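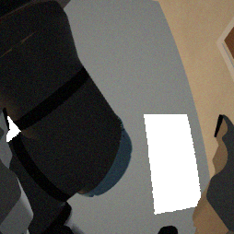
It's the planner, it's always the planner, just admit it and go to bed. My sister had me on speaker while she did her dishes, and she has never seen a motion planner in her life, but she'd heard me complain about this one every night since the middle of April and she felt ready to call it.

Lab Notes > Stories > Red on the Square

4 May 2020

I told her it was not the planner. I wrote the planner! (This is exactly what a person says when it's the planner.) She ran the tap for a while and said okay, then what is it, and I said I didn't know, and she said goodnight.

So there I was at my kitchen table, with the laptop fan going like a hair dryer and one job left before the Falumport people got their demo in the morning. Pick up the red die. Put it on the square. Leave the blue one and the yellow one alone. A toddler could do it, and a toddler would also eat the blue one, so I guess we were ahead there.

Everything was in the simulator, Sinanard, where nothing breaks and nothing costs money. The arm would swing out, come down toward the table, and then stop. It didn't crash and it didn't throw an error. It hung there for 14 seconds, which was the time limit I'd given it to find a path, and then it went back to its starting pose like somebody who walked into a room and forgot why.

I'd run it 53 times by then. I moved the dice. I moved the square. I gave the planner more tries, then fewer tries, then a different random seed, then my birthday as a random seed. I drank a bowl of cereal. Somewhere past midnight I quit reading the logs and opened up the overhead view, just to have something to look at that wasn't numbers.

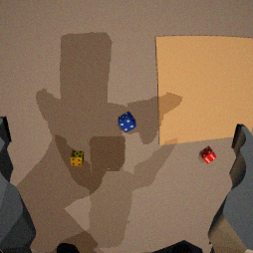

What Trindden saw

Trindden is the part that looks. It takes the camera views and hands the planner a list of things and where they are, and the planner believes every word, because I built it to be trusting. I never thought of Trindden as a suspect. It had found every die in every test since I started, right color, right place, and you stop checking on a coworker like that.

But the overhead view was a mess of brown. Shadows on shadows, big lobes and fingers of them all across the middle of the table, with the blue die sitting mostly in the dark and the yellow one perched right on the edge of a curvy one. The red die was fine, off to the side in the even light. I'd looked at views like that for weeks and seen three dice and a square. My eyes had just thrown the rest away.

So I asked Trindden to print its whole list instead of the short version. Red die, yes. Blue die, yes. Yellow die, yes. Square, yes.

Unknown object, tall. Unknown object, wide. Unknown object, tall, moving.

I said a word out loud to the refrigerator.

It thought the shadows were things! It had built a little forest in there, and every time the arm moved, the forest moved with it. The planner would find a lovely path to the red die, take the first step, and look again – and now there was a tree in the way. So it would plan around the tree. The tree would move. That went on until the clock ran out, and then my poor planner, who had done nothing wrong in its life, apologized and went home.

I had been yelling at it for weeks.

I texted my sister, "It's not the planner." It was 2 in the morning. She sent back a thumbs up, which I still have.

Finding it was one thing. The demo was in the morning, and you can't retrain the seeing part of a robot on a kitchen table between two and breakfast. I flipped over to the room view, where the arm was up and out of the way over the far side of the table, and I tried to think like a shadow. 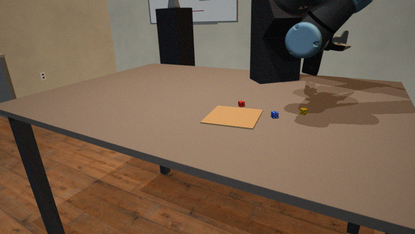

Twelve lines

Looking at it from the side is what did it. The arm stood at the back and its shadow lay flat across the right end of the table, with the yellow die in it and the red and the blue out in the clear. Flat! A shadow hasn't got any height. Trindden had been guessing height from one view at a time, and from one view a dark shape can be as tall as you like. Put two views next to each other and a real thing has to stick up in both of them.

The fix was 12 lines. I know because I counted them for my sister, who did not ask. For each unknown object, check the second view. If nothing rises off the table there, drop it from the list. I left the dice alone and I left the planner alone, and before I hit the key I patted the laptop, which I'm not proud of.

I'd like to say I watched the whole run with my arms folded. I went and stood in the hallway. I could hear the fan speed up, and I counted to 14 in my head, and then I counted a bit more to be safe, and then I came back in and leaned over the chair.
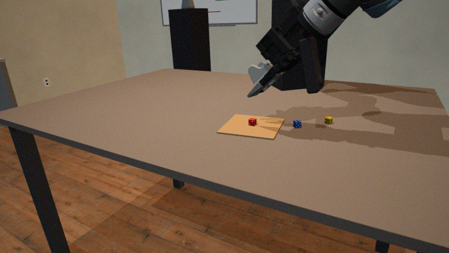
Red on the square. Blue and yellow down on the table where they belonged, and the list in the corner of my screen four items long – three dice, one square, no forest.

I ran it again, obviously. I ran it until the window over the sink went gray, and I moved the dice everywhere I could think of, and I kept waiting for the arm to stop and forget why it came in. Then I sat down and wrote the note for Falumport. I was going to explain the shadows, and I had a good paragraph about the forest, but I took it out. They only wanted to know if it was ready.

There's a place in the code where you can leave a comment for whoever comes next. Mine usually say things like "fix later." I scrolled up to the top of the planner, where the cursor blinked at me for a while, and I typed "sorry," and saved it, and went to bed.

My sister called at nine to ask if the robot was still scared of the dark.

Shares: 12 | Comments: 2

We use cookies to remember your settings and see which stories get read. By staying on this site you agree to our use of cookies.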